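家の防犯カメラ、あれこれやってみて落ち着いたコツ

玄関のカメラ、買ったはいいけど付けっぱなしで放置、という方いませんか? うちがまさにそうでした。最初の一台を付けたのが三年前の五月で、その年は録画を一回も見返さないまま過ぎてしまって(笑)、いざ置き配の箱が見当たらないとなったときに開いてみたら、映っていたのはほとんど隣の家の植木でした。それからちょこちょこ直して、今は玄関、裏口、作業小屋と使っています。専門家でもなんでもない私ですが、聞かれることが増えたのでまとめておきますね。

■ 高さは欲張らない

つい高いところに付けたくなるんですよね、いたずらされにくいし。でも高すぎると、帽子をかぶった人の頭のてっぺんばかり撮れます。うちは軒下のぎりぎりに付けていたのを、脚立で手が届くところまで下げました。そうしたら顔がちゃんと入るようになって、宅配の方の名札まで読めるくらい。ねじ穴をあける前に、養生テープで仮止めして一晩録ってみるのがおすすめです。私はこれをサボって、外壁に使わない穴を作りました。今はコーキングで埋めてあります。

■ 夜の白飛びは壁のせいかも

夜になると画面が真っ白でなんにも見えない、という相談をJamilaさんからもらいました。お宅にお邪魔してみたら、カメラのすぐ横に白い雨どいがあるんです。赤外線がそこに当たって跳ね返っていたんですね。向きをほんの少し外側に振っただけで、門のところまですっきり。ご主人のShafiqさんは新しいカメラを注文する寸前だったそうで、間に合ってよかった!

クモの巣も同じで、レンズの前に一本かかるだけで夜は光の帯になります。私は柄の長いハンディモップを玄関の傘立てに差しておいて、ゴミ出しのついでにひと払い。殺虫剤を直接かけるのはやめたほうがいいです。カバーが曇ってしまって、拭いても取れなくなりました(やりました、はい)。

■ 録画の置き場所

SDカードだけで済ませている方が多いと思います。うちも裏口はそれです。ただ、カメラごと持っていかれたら録画も一緒になくなるわけで、玄関だけは家の中の古いパソコンにも残すようにしました。物置で眠っていたデスクトップを掃除して、ディスクを入れ替えただけ。保存は19日分にしてあります。半端な数字なのは、うちのディスクの容量だとそこでちょうどいっぱいになるから。旅行から帰ってゆっくり見返すにも足ります。
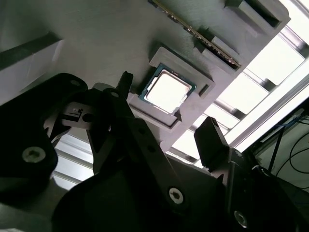

写真提供:Brendthorpe

古いパソコンを使うなら、まず中のほこりです。エアダスターを吹くときはファンを指か割り箸で押さえて、回らないようにしてくださいね。あと、押し入れの奥にしまい込まないこと! 録画は一日中動きっぱなしなので熱がこもります。うちは廊下の棚のいちばん下、すのこの上に置いています。音は気になりません。いえ、夫は最初ちょっと気にしていましたけど、一週間で何も言わなくなりました。

■ 通知は思いきって減らす

最初は動くものぜんぶで通知が来る設定にしていて、風の強い日なんか携帯が鳴りやまないんです。そうなると人間、見なくなります。検知の範囲から道路と植え込みを外して、門の内側だけにしました。それでも多かったので、昼間は切って、夕方6時から朝までに絞ったらちょうどよくなりました。

猫はどうしても入ります。あきらめました。というか最近は、猫の通知だけ楽しみに見ています。

■ 電源と配線まわり

・延長コードの差し込み口は地面に置かない。うちはフックで壁に掛けて、雨よけのボックスに入れています。
・コードは一度下にたるませてから家の中へ。まっすぐ引き込むと、雨が伝って入ってきます。
・電池式の人は、冬は減りが早いと思っておいてください。予備を一組充電しておくと慌てません。
・配線を留める金具は、ホームセンターで5個入りの袋を400円で買いました。これで裏口まで足りました。

■ パスワードだけは今日やって

箱から出したときのままの方、お願いだから変えてください。私は紙に書いて、家の書類のファイルに綴じています。画面のどこかにメモを貼っておくよりずっといいです。それから、家族で一つのログインを使い回すより、アプリに共有の機能があるならそちらで。娘が携帯を買い替えたときも、こっちで前の端末を外すだけで済みました。

■ ご近所にひと声

向きを変えたら、映った画面をお隣に見せに行くようにしています。Constanzaさんのお宅の窓がぎりぎり入っていたので、アプリの機能でそこだけ黒く塗りつぶしました。見てもらったら安心してくださって、帰りにレモンをいただいてしまいました。塗りつぶしの機能は「プライバシーマスク」とか「非表示エリア」とか、メーカーによって呼び方が違います。設定の奥のほうにあることが多いので、探してみてください。

■ 時計のずれ

地味ですが大事です。停電のあとに時刻がリセットされていて、夜中の出来事が真昼の録画になっていたことがありました。月のはじめに、携帯の時計と並べて見比べるだけで十分です。うちはカレンダーに小さく「カメラ」と書いてあって、同じ日にレンズも拭きます。めがね用のクロスがいちばん跡が残りません。

作業小屋のカメラはまだ電波が弱くて、中継器をどこに置くか試しているところです。いまのところ台所の窓際が優勢なんですけど、電子レンジを使うと切れるんですよね……。うまくいったらまた書きます。

最近の記事
センサーライトが昼間につくときに見るところ
合鍵の置き場所、うちのルール
引き戸の補助錠を自分で付けてみた
インターホンの音が小さくなったら
旅行前の戸締まりメモ(冷蔵庫に貼る用)
自転車のワイヤー錠、さび取りと油さし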